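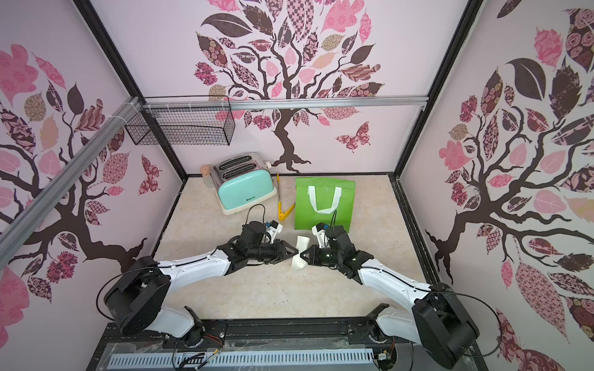 A mint-green toaster, yellow tongs and a green tote bag on the marble-patterned surface, in front of the tree mural.

Stilthorpe kitchen swap to return in January

The Stilthorpe kitchen swap will be back in January after its first run filled more shelves than the organisers had room for. The swap lets people hand in small kitchen things they no longer use and take away something they need, with no money changing hands.

The first swap took in 300 items over one Tuesday evening. Toasters and kettles were the most common, followed by baking tins, tongs, ladles and mixing bowls. By closing time 71 items were left, and most of those were mugs.

Everything has to be clean and in one piece. Electrical items are tested on the evening before they go out, and anything that fails the test goes back to the person who brought it. Crumb trays should be emptied at home. At the first swap one table had to be wiped down again and again, and several toasters were turned away until they had been shaken out over a bin.

People are asked to bring their own bags. Cloth totes with proper handles are best for heavier things such as casserole dishes, and a few spare ones will be kept by the door. Sheets of old newspaper will be on hand for wrapping glass and china, but they ran out early last time, so anyone with a pile at home is welcome to bring it along.

The swap will take place in the back hall of the Uysal building, which has a ramp at the side entrance. Doors open at 5pm for handing in and at 6pm for choosing. Each household can take up to 3 items in the first hour. After that there is no limit.

The rule was brought in following complaints that the better pans had gone within minutes. Some visitors had come straight from work and found only lids. Under the new arrangement a third of the pans will be held back until 7pm and put out on a separate table near the kitchen hatch.

Knives will not be accepted, and neither will deep fat fryers, microwaves or anything with a frayed lead. Non-stick pans are fine if the coating is sound. Small gadgets such as tongs, whisks, graters and tin openers can be dropped into the crates by the door without queueing. Larger items need a ticket, which is written out at the desk and tied to the handle.

Nurnetti, the cookware shop on the high street, is giving a set of shelves for the evening and will take handed-in items during the week before for anyone who cannot make it in person. These should be left at the shop counter before noon and marked with the word "swap". The shop has asked people not to leave boxes on the step outside.

A repair table will run alongside the swap for the first time. It will deal with simple jobs such as loose handles, missing screws and stiff toaster levers. Plugs can be changed there too. Repairs are free, though there will be a tin for the cost of parts, and owners are asked to stay in the hall while the work is done.

There will also be soup and bread rolls from 6.30pm, provided by Eseo, the café next to the library. The soup is vegetable and there will be a version without dairy. Cups and spoons will be taken from the hall kitchen, so there is no need to bring any.

The organisers hope to see 1000 items change hands over the coming year, with four swaps planned in all. If the January evening goes well, the next is likely to be at Easter and would include picnic things and garden tableware. A separate evening for children's lunch boxes and flasks has been suggested for the end of the summer holidays, but the hall has not yet been booked.

Items left over in January will be offered to the furniture project in the next village, which makes up starter boxes for people moving into a first home. It is short of toasters, kettles and tin openers, and has asked for no more mugs.

Entry is free and there is no need to book. Parking at the Uysal building is limited, and drivers are asked to use the car park behind the library and keep the side entrance clear for unloading.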